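Caixas azuis Vorkside, frente aberta

Caixa plástica para peças pequenas, com laterais caneladas. Ref. 583. 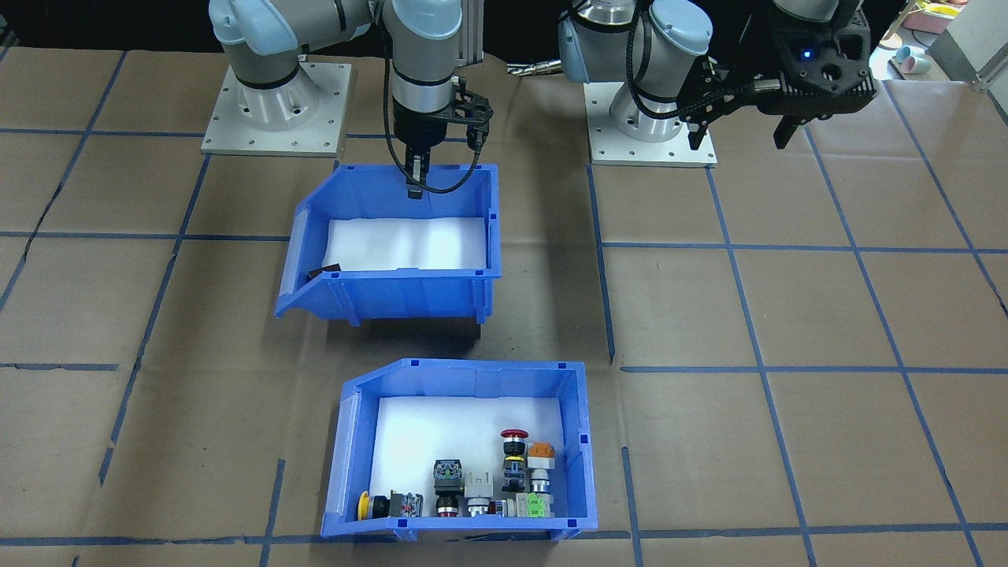 Texto: Dace Sakalauskas

A frente rebaixada deixa pegar botões e seletores sem tirar a caixa da bancada. O forro branco é vendido à parte – ref. 417. 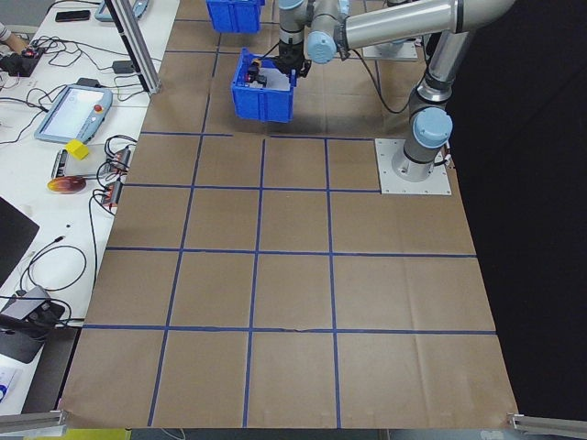 Catálogo Idberg, n.º 6, p. 363

Pode ficar sobre papel kraft ou direto no tampo. Limpar com pano úmido. Não usar solvente.
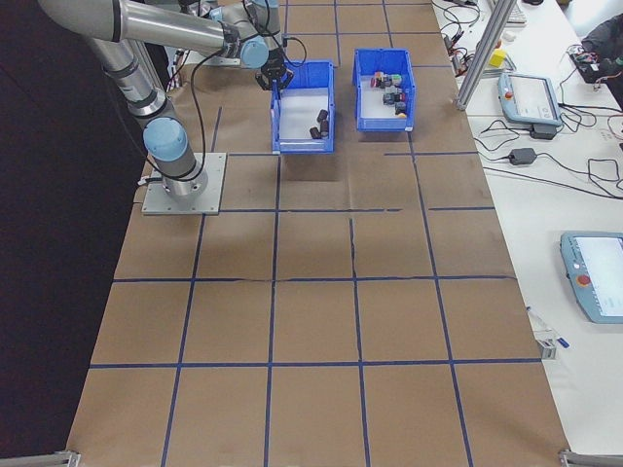

Encomendas

Venda por unidade ou em conjunto de seis. Pedidos pelo balcão da Idberg.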